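Medrano Bench Cell
Carncombe demonstration room, Bellgate site

Product no. 319
Status: available for demonstration, lead time on request

The Medrano is a tabletop robot cell for handling small parts out of an open tray. It is sold as an arm, a gripper, a controller and a mounting kit. The tray is ordered separately or supplied by the customer. Visitors to the Bellgate open day in February can see the cell run in the morning and again at 2 p.m. Each demonstration lasts 17 minutes, with time afterward for questions at the bench.

The demonstration is run at reduced speed. Staff start the program from the controller and leave it to run unless a visitor asks for a stop. The tray has sloped walls on all sides, so parts tend to settle toward the flat floor, where the gripper can reach them at a low angle. Reach into the corners depends on the wall slope and on how the wrist cables are routed. Customers with steep or narrow trays should send a drawing before booking.
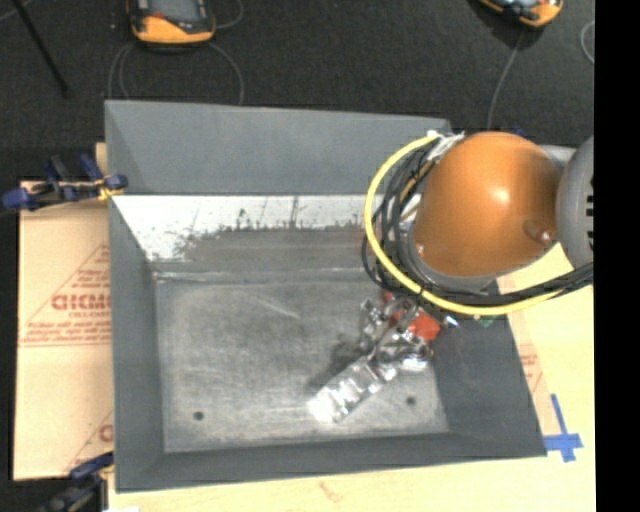

Cable routing is set by hand during installation. Leave enough slack at the wrist for a full turn of the last joint, then bind the cords where they meet the arm. A loop that is too short will stop the joint early and log a fault. A loop that is too long can touch the tray wall on low picks. The setting should be checked again after the first day of use.

Specifications
Reach: 354 mm from tool mount to tray center
Cycle log: 1,091 entries before overwrite
Power: single phase, supplied with lead
Mounting: bolted or clamped
Controller software: Stallis, current release

Stallis is included in the price for the first year. Programs written on the older release will open but need their tray corners taught again.

Visitors may bring their own parts. Parts should be dry, free of oil and small enough to hold in one hand. Sharp or magnetic parts are not accepted on the day and can be tested later by arrangement.

Replacement fingers, cable ties and mounting clamps are listed under Medrano accessories. To book a place at the bench, contact the Carncombe sales desk and give the product number.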